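Gamdale Golf Scores

README, last updated 19/08/2020

Hole-by-hole scores from the Winito Seniors Pairs, the two-day golf event played every January at Wysocka Links. If you love digging into who birdied what and where it all went wrong, you are going to have a great time in here!

What you get

There are 326 scorecards, typed up from the paper originals, covering 129 players. Everything is in plain CSV, so it opens in any spreadsheet. The main files:

cards.csv: one row per player per round, with 18 columns for strokes
players.csv: player number, club, handicap on the day
holes.csv: par, stroke index and length in yards for each hole
weather.csv: wind and rain notes from the starter's hut, morning and afternoon

Scores are gross. If you want net, join cards.csv to players.csv on player_id and take the handicap off yourself. Pairs share a team_id, and the better ball on each hole counts.
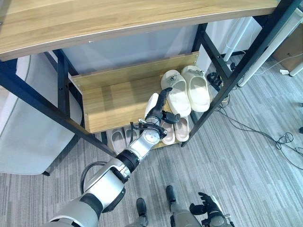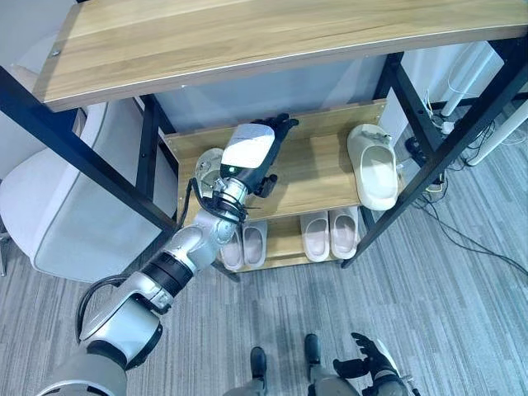
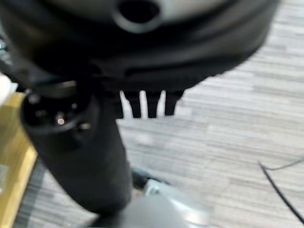 Things to watch for

The 7th was moved forward for one edition while the back tee was being rebuilt, and it played as a short par 4 that year. Filter on tee_set = F to find those rounds. They're fun to look at on their own (so many twos and threes!), but they will wreck your averages if you mix them in.

A blank means the player picked up. A zero means the card was unreadable at that hole, mostly rain damage. Please don't treat them as the same thing, I did that in the first version and got a course record of 58.

Handicaps come from the old club system and haven't been converted.

Getting started

Run mernus load cards.csv and then mernus table --by hole. Mernus is the little command-line tool in the tools folder, and it needs Python 3 and nothing else. The table command prints the first 100 rows unless you add --all. My favorite place to begin is the 14th into the wind, where the spread of scores is wonderful.

Known gaps

2 cards from the final afternoon are missing from the club's box. If you played and kept your own copy, I would be thrilled to have a scan.

Corrections

Open an issue with the card number and the hole. Small fixes are very welcome, even a single stroke.

Maintained by Mohandas Acharya. Free to use for any purpose, with a credit to the Gamdale project.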